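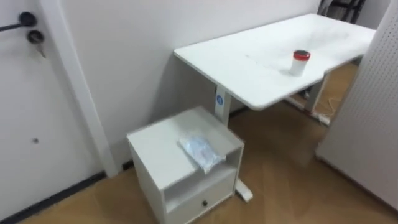 Two Hands Are Not Always Better: Comparing Grippers on a Walking Humanoid

Damilola Bassey and Mayuree Boonyarit
Group 8, Chuensuk Robotics Lab

1. What we set out to do

Our original proposal promised a full study of household tidying by robot. Our supervisor read it, wrote "no" in the margin and suggested we compare two grippers instead. We are grateful, with hindsight.

The robot carried a Bulside gripper on one arm (white housing, yellow label) and a Jindside hand on the other (dark, with several fingers, and twice the paperwork). The Bulside closes with plenty of force and very little curiosity. The Jindside can shape itself around small things, provided you have told it in advance what shape they are. Both ran from the same Flamance controller, whose manual we can now recite.

2. Method

The job had two halves. The Bulside carried a light plastic container across the room, and the Jindside put a small flat item on top of the air purifier. We did 30 runs, split between us so that each could blame the other's half. A run counted as a success if the container was still held at the end and the item was still on the purifier when the hand had pulled away.

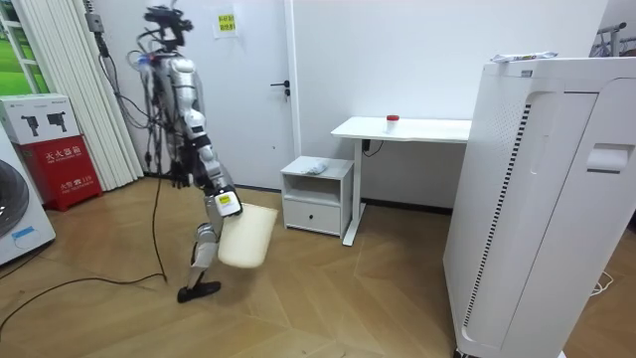
Figure 1. The container carried in front of the leg during a step.

Damilola drove and Mayuree kept the log. We swapped after lunch, when the handwriting in the log gets worse. The overhead tether stayed on throughout, and whoever wasn't driving watched the power cable.

3. Results

The container was dropped in 3 runs. All of these came early, before we raised the closing force, and all on turns. On straight lines the Bulside never let go of anything, including once when we asked it to.

The Jindside was another matter. It failed to place the item in 12 runs. Most of these were bad grasps at the start, where the fingers closed in the wrong order and pushed the item out sideways like a bar of soap.

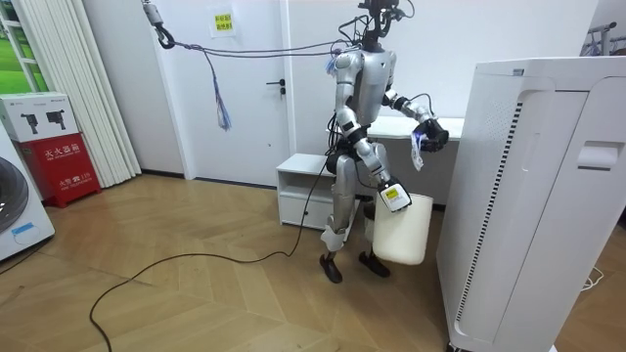
Once it had a proper hold it kept it, even while the robot was walking, so we think the trouble lies in our grasp settings and only partly in the hand. The other failures were on release. A flat thing and a fingertip can become very attached to each other, and opening the fingers more slowly helped a little.

We had also expected the swinging load on one side to spoil the placing on the other. We spent most of October on a correction for this. With the correction switched off, the results were the same. 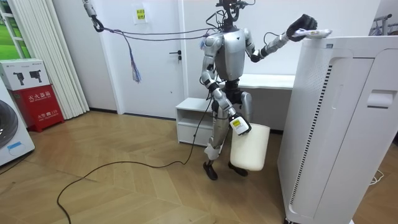 4. What we would change

We should have tested each gripper on both objects. As it stands, we have shown that a strong gripper is good at carrying and a fiddly one is bad at fiddly things, and a reader could fairly say we gave them different exams. Swapping them over means recalibrating both wrists, and we ran out of term.

The log needs a column for how the item was handed over at the start. Ours says "normal" on nearly every line, in two different hands, and we don't agree on what it meant.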